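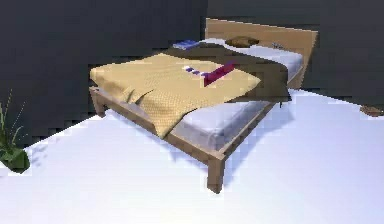 What would I be doing in this study?
You would sit at a computer, play back short trips a robot makes through simulated homes, and tell us in your own words where it ought to go and what it ought to pick up.

Thank you for stopping by! We are the Tonditell project, a small research group at Partanen that works on how household robots look for things, and we are looking for 200 people to help us with our next round of sessions, which starts in September. You don't need any background in robots or computers. If you have ever hunted through your own home for a pair of glasses, you already know plenty about the thing we are studying.

Our method is called Voltine. We ask people to say out loud how they would search a room, and the robot's search plan is then built from what they said (pauses, changes of mind and all). In our first round, volunteers gave us 2805 spoken directions, and plans built from them reached the right item in fewer moves than the plans we had written ourselves. We were delighted, and a little humbled!
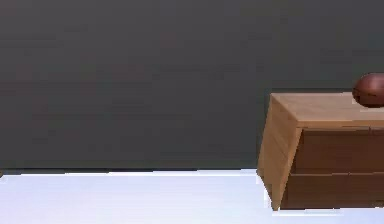 Cabinet with two drawers, from the simulated home.

Each session covers 13 rooms or parts of rooms, and there is a break whenever you would like one. Some views show a lot of furniture and some show hardly any, and we are just as interested in what you say when there is little to go on.

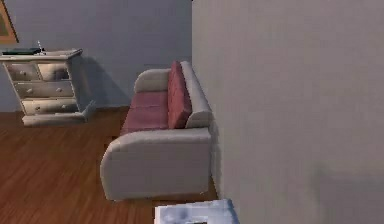
Drawers are the part of the work we argue over most. A person will often say "try the dresser" and leave it there, and the robot then has to settle on which drawer to open first. With a white chest like the one by the back wall, two small drawers over two wide ones, we would love to hear whether you would begin small or begin wide, and whether you would look over the top before opening anything. There are no wrong answers, and we mean that kindly and quite literally, as your answers are the data.

You will also give short directions for moving between pieces of furniture, such as "go past the table and stop at the dresser,"

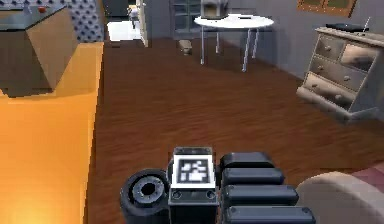 and then watch the simulated robot try to follow them, so that you can correct it if it has misunderstood you. Many people find this the most enjoyable part of the session, and we have to say we do too.

Who can take part: anyone 18 or older who is comfortable speaking English and can see a computer screen well enough to describe a room, with or without glasses. Sessions run from 9 a.m. to early evening at the Usance building, on the ground floor. You will be paid for your time, and we will cover your bus fare.

To sign up, please fill in the short form at the front desk of the Usance building or ask for one to be mailed to you. Tell us which time of day suits you best, and we will write back with a session time.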